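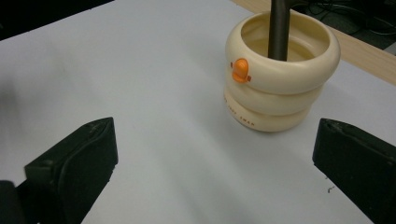
Re: [grippers] Pad wear and wrist camera placement on the hand-held unit

Dilek Avcı wrote:

> We have switched from the Trotitz fingers to the Zesen ones on the
> hand-held unit and I can't get the two sets of recordings to agree.
> Same table, same controller, same operator. With the Zesen fingers
> the policy starts closing early on anything tall. Has anyone compared
> the two on rounded objects? I would also like to know whether you
> re-measure the camera offset after each finger change or trust the
> drawing. Ours is 2 mm out from the drawing and I don't know if that
> matters.

It matters. We ran the same comparison in February and saw the early closing too. It went away once the offset was measured on the tool and entered by hand. The value on the Trotitz drawing refers to the bare mounting block, without the pad. The Zesen drawing includes the pad. If you swap fingers and leave the number alone, the fingertip position in the log is wrong by one pad thickness, and the error grows with any tilt of the wrist.

Our setup, for what it's worth. Black wedge-tipped fingers, camera looking down between them, pale matt tabletop with a wooden border. Mutiso controller, firmware as delivered. Logging through Trakitz at the default rate. The main test object is a cream container in three rounded tiers with an orange beak on the top one. I chose it for the outline. It bulges at every tier, so the first point of contact depends on the height of approach, and a small height error shows up as a different grip. A straight-sided box hides the whole problem.

We recorded 200 approaches per finger set, starting from open, with the object beyond the fingertips and to the right. Of the 200 with the drawing offset, 41 closed before the object was between the fingers. With the measured offset there were none. I would not read much into the zero, as the start positions were not varied enough.

On the camera itself: at the height we use, the top of a tall object leaves the image well before the fingers get to it. The beak is the strongest colour on the object and I suspect the policy leans on it. In some start positions the upper rim is lost and only the beak and the lower tiers remain. If your early closings cluster at those heights, look at the crop before you blame the fingers. A wider lens moves the problem further up and costs you detail at the pads. We tried one and went back.

Check the table too. A pale surface shows up every bit of dirt between the fingers, and a dark fleck next to the right finger is enough to upset a simple contact detector that works on pixel differences. Ours is one of those. I have not tested whether a learned one cares.

The procedure we settled on:

1. Fit the fingers, open fully, and record a few seconds with nothing between them. Keep this clip with the calibration file. It is the quickest way to spot a finger that has been seated at an angle.
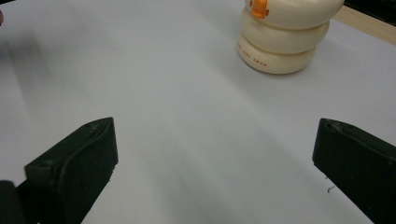

2. Close on a gauge block and measure from the lens face to the contact line. Do it at both fingers and take the mean. If the two differ by more than the pad tolerance, refit.

3. Enter the value in the Mutiso tool table and restart the controller. It accepts a new value without a restart but goes on using the old one.

4. Repeat the approach at low, middle and top tier height before recording anything you intend to keep.

Could you send the raw log for one of the early closings, plus the tool table? One is plenty. I can replay it here on Friday with both offsets.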